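Section 6: Faults during operation

6.3 Grip hold fault (held object after an unplanned stop)

This section applies to two-arm Rallent cells running the Anix controller with the Haltimo stop unit fitted. It covers the case where one arm stops while its gripper is closed on an object. It replaces the single paragraph on this subject in the first issue of the guide.

Read section 2 (Safe access) before starting. The procedure needs one trained person at the controller and one at the table.

CAUTION: Indicator lights on an arm base show that the base has power. They do not show that the arm is safe to touch. Do not reach over the mat while the stop unit is in the released position.

CAUTION: An arm in grip hold keeps its finger pressure until the gripper supply is removed. The object will drop when that happens. Support it or put a soft pad under it first.

6.3.1 How the fault shows itself

The controller logs code 32 and both arms stop. The arm that raised the code keeps its gripper closed. The other arm stays where it was when the code was raised, with its gripper open or closed as the program left it.

Motion commands sent after code 32 are stored. They are not discarded. This is the main hazard of the fault: if the code is cleared from the controller screen while commands are waiting, the arm carries them out at program speed with the object still in its fingers.

Code 32 must not be confused with code 5, which is a plain loss of position at the gripper. With code 5 the fingers go slack and the queue is emptied. Follow section 6.2 in that case.

6.3.2 Known causes

a) The object is longer than the width set in the object table, and its free end has met resistance during the lowering move. Thin, rigid objects held level are the most common case.

b) The gripper cable has pulled tight at the top of its loop. The cable must hang free through the whole of the working range - check it by hand with the arm powered down.

c) The release height is set too low. The default is 6 mm above the taught surface. If the surface has been taught without the mat in place, the arm will try to release below the top of the mat.

d) The two arms have been given overlapping work zones and the stop unit has acted to keep them apart.

6.3.3 Making the cell safe

1. Press the stop button on the Haltimo unit. Leave it pressed until step 9.

2. At the controller, open Queue and select Hold. Confirm that the word HELD appears next to both arms.

3. Write down the joint values for both arms. They are lost at step 7.

4. Look at the space under the held object. Move nothing yet. If anything on the mat lies in line with the fingers, record its place in the fault log.

5. Place the soft pad under the object, coming in from the front edge of the table. Keep hands below the level of the fingers.

6. Select Queue, then Empty, for the arm that raised the code. Repeat for the other arm. The count must read 0 for both. If it does not, remove power at the wall and go to section 6.5.

7. Switch off the gripper supply. The fingers open within 5 seconds. Do not pull the object out by hand before then. Pulling strains the finger drive, and the damage may not show until the next calibration.

8. Remove the object and the pad.

9. Release the stop button and switch the gripper supply on. Both arms stay still until Home is selected.

10. Send the arms home one at a time, at 5 per cent speed. Start with the arm that has the clearer path. Where crockery, racks or appliances are on the mat, take them off before selecting Home.

Note: Step 10 was formerly written as "clear the area if needed". It is now a fixed requirement. The homing path lifts the arm first and then turns it, and the lift is too small to clear tall items near the middle of the mat.

6.3.4 Checks before restarting

Measure the object along its longest side and compare it with the object table. Correct the entry if they differ by more than the margin given in Appendix B.

Teach the surface height again with the mat in place. Use four points, one near each corner. A single point in the centre is not enough, as the mat can lift at its edges.

Run the hold test: grip the object, lift it by 100 mm, wait, lower it and release it. Do this with nothing else on the mat. Then repeat it with the normal layout. The figure below gives a typical household layout, with the right arm gripping a marker level over the mat and the left gripper empty and clear of it.

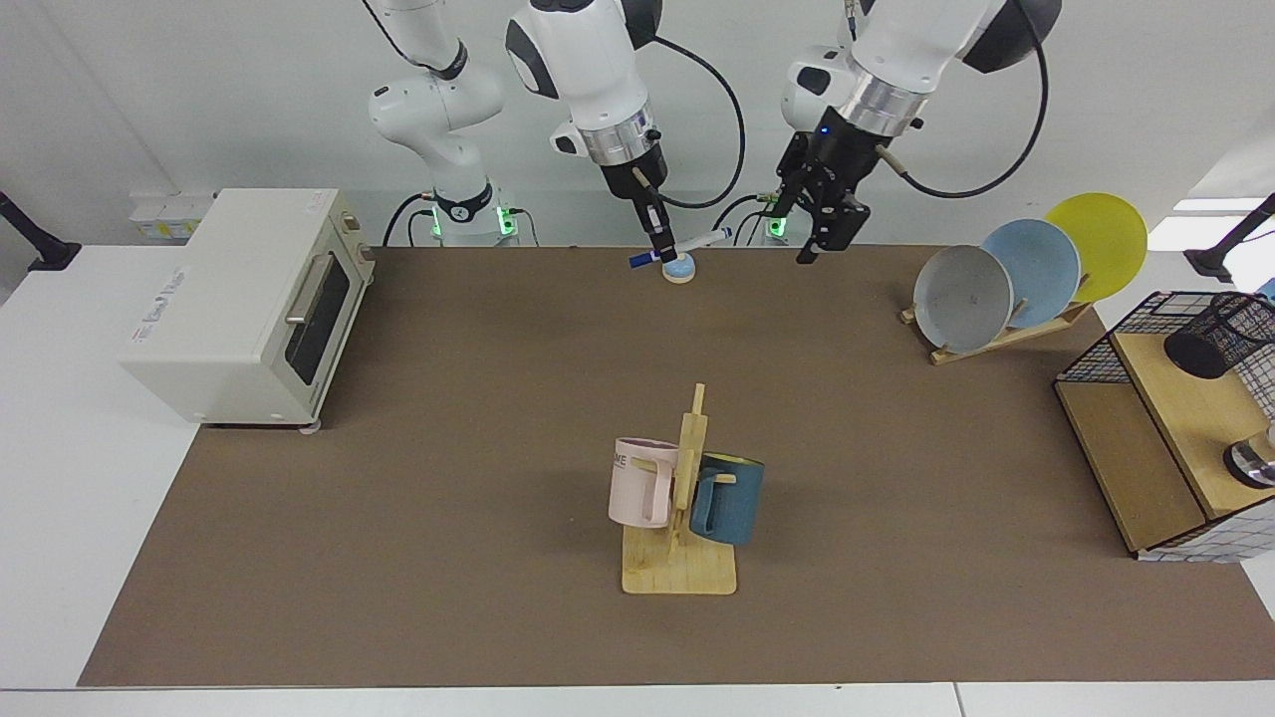
Valdir Peixoto points out that step 6 can mislead on controllers set up before the July update. On those units the count drops to 0 as soon as Empty is selected, while the last command stays in the arm's own memory for nearly 32 seconds. His advice is to wait a full minute between steps 6 and 7, and to read the count a second time before touching the gripper supply. He had the arm move once after a zero reading, with the stop button already released out of turn.

The wait has been adopted for all units and will appear as a separate step in the next issue. Until then, write it in by hand on printed copies.

6.3.5 Reporting

Record every code 32, including those cleared without trouble. The entry must give:

Arm (left or right)
Object held and its measured length
Joint values from step 3
Cause from 6.3.2, or "not found"
Controller software version

Send the log to the Araújo service desk if the same arm raises the code twice in one working day. Take the cell out of use until a reply is received.

Section revised 17 Feb 2021.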